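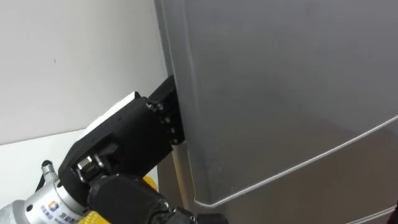 Heikki Seppälä wondered whether we should give up on pulling at the door edge altogether and tie a strap to it, as he has done at home on his own build, and that got us going well before the tea was poured.

Minutes, Irkine shared workshop, Wednesday evening

We talked for a good long while about the strap. Most of us would still like the arm to manage a plain fridge door with its flat plate against the side lip, but everyone was fond of Heikki's idea as a fallback (and he kindly offered to bring one in!). Agreed to try both, strap second.

We use cookies to remember your settings. Accept | Manage

Gripper: the bolts on the plate are to be checked before every session, please, even the short ones. Doleck pads were suggested for better grip, and we'll order 2 sets.

Money: there is 63 left in the parts jar after the Peltonen cable order. The whole Ratel build now stands at 1,455, almost all of it spent on the arm, and we were all a little quiet after hearing that.

Software: the slow-push setting stays on until the April open evening. Heikki will write up how to change it.

Next meeting at 6, same bench, and do bring a mug.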